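3. 연구 방법

3.1 조사 대상과 의류의 범위

본 연구는 가정에서 반복 착용하는 운동복 하의의 세탁 주기와 보관 방식이 착용자의 세탁 판단에 미치는 영향을 살펴본다. 선행 연구인 Lis와 Tomaszewski의 논의는 세탁 판단을 오염의 정도보다 옷이 놓인 장소와 관련지어 설명하였다. 같은 옷이라도 옷장 안에 있으면 깨끗한 옷으로, 의자나 침대 위에 있으면 한 번 입은 옷으로 분류된다는 것이다. 본 연구는 이 관점을 받아들이되, 장소의 구분을 옷장, 가구 위, 세탁물 보관 장소의 세 단계로 나누었다.

조사는 Kiltley 지역의 170가구를 대상으로 하였다. 참여 가구는 지역 게시판과 주민 소식지를 통해 모집하였고, 성인 한 명이 가구를 대표하여 응답하였다. 응답자에게는 자신이 소유한 운동복 하의 가운데 최근 한 달 동안 한 번 이상 입은 것만 기록하도록 요청하였다. 잠옷으로만 쓰는 옷과 유니폼은 제외하였다. 허리에 고무줄이나 조임끈이 있는 바지는 소재와 관계없이 모두 포함하였다. 예비 조사에서 응답자들이 소재 표시를 정확히 읽지 못하는 경우가 많았기 때문에, 소재별 분석은 세탁 표시가 남아 있는 옷에 한정하였다.
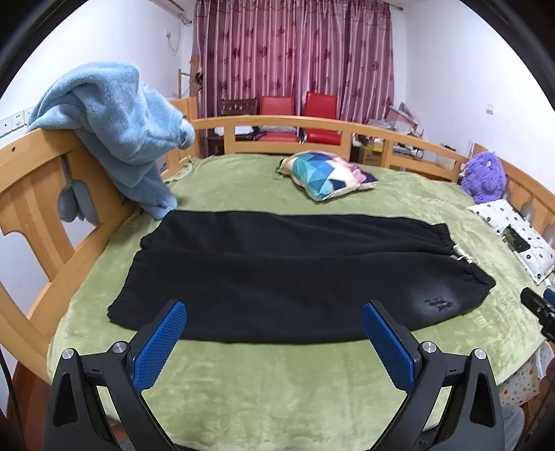
기록지는 옷 한 벌당 한 장을 사용하였다. 응답자는 착용한 날마다 착용 시간, 활동의 종류, 벗은 뒤 옷을 둔 장소, 다음 착용 또는 세탁 여부를 적었다. 활동의 종류는 실내 휴식, 외출, 가벼운 운동, 격한 운동의 네 가지로 나누었으며, 하루에 두 가지 이상의 활동을 한 경우에는 땀이 가장 많이 난 활동을 적게 하였다. 기록지의 문항은 Norska 설문지의 가정 의류 항목을 번역한 것이다. 다만 원문의 '통풍'에 관한 문항은 건조대와 창가를 구분하지 않아, 본 조사에서는 두 문항으로 나누어 제시하였다.

3.2 보관 상태의 분류

벗은 옷의 상태는 펼침, 접음, 걸어 둠, 뭉침으로 분류하였다. 처음에는 '펼침'과 '접음'의 경계가 분명하지 않았다. 다리 부분을 한 번 포개어 침대 위에 놓은 바지를 어떤 응답자는 펼친 것으로, 다른 응답자는 접은 것으로 적었다. 이에 따라 허리선과 밑단이 서로 맞닿는 경우만 '접음'으로 정하고, 그 밖에 평평하게 놓인 것은 모두 '펼침'으로 처리하였다. '뭉침'은 옷의 윤곽을 알아볼 수 없는 경우로 한정하였다.

색상은 무채색과 유채색으로만 나누었다. 검은 바지에 흰 줄이나 작은 자수가 있는 경우처럼 바탕색이 분명하면 무채색으로 분류하였다. 어두운 색 옷은 얼룩이 눈에 잘 띄지 않아 착용 횟수가 늘어날 것으로 예상되었으므로, 색상은 통제 변수로 모형에 넣었다.

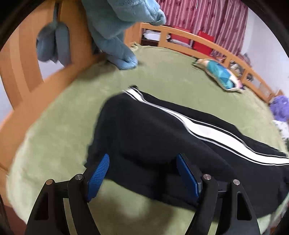 그림 2. 흰색 옆줄이 있는 검은색 트랙 팬츠.

3.3 자료의 정리와 분석

회수한 기록지는 300장 가량이었다. 이 가운데 보관 장소가 빠졌거나 세탁 여부를 알 수 없는 기록지 50장은 분석에서 제외하였다. 두 사람 이상이 함께 입는 옷은 착용자를 구별하기 어려워 주된 착용자의 기록만 사용하였다.

종속 변수는 세탁과 세탁 사이의 착용 횟수이다. 독립 변수는 보관 장소와 보관 상태이며, 활동의 종류, 색상, 가구원 수, 세탁기의 용량을 함께 고려하였다. 한 사람이 여러 벌을 기록한 경우가 많으므로 응답자를 임의 효과로 두었다. 착용 시간은 응답자마다 적는 방식이 달라 시간 단위로 반올림하였다.

Govimwood에서 이루어진 앞선 조사와 비교하기 위하여, 실내 휴식에만 입은 옷은 따로 묶어 한 번 더 분석하였다. 두 지역은 주거 면적과 건조 방식이 다르므로 착용 횟수의 절댓값은 비교하지 않고 보관 장소에 따른 차이의 방향만 비교한다. 계절의 영향은 본 자료로 확인하기 어렵다. 기록이 모두 3월에 이루어져 난방을 하는 가구와 하지 않는 가구가 섞여 있었고, 실내 온도는 따로 측정하지 않았다. 난방 여부에 관한 응답은 4.2절에서 보조 자료로만 다룬다.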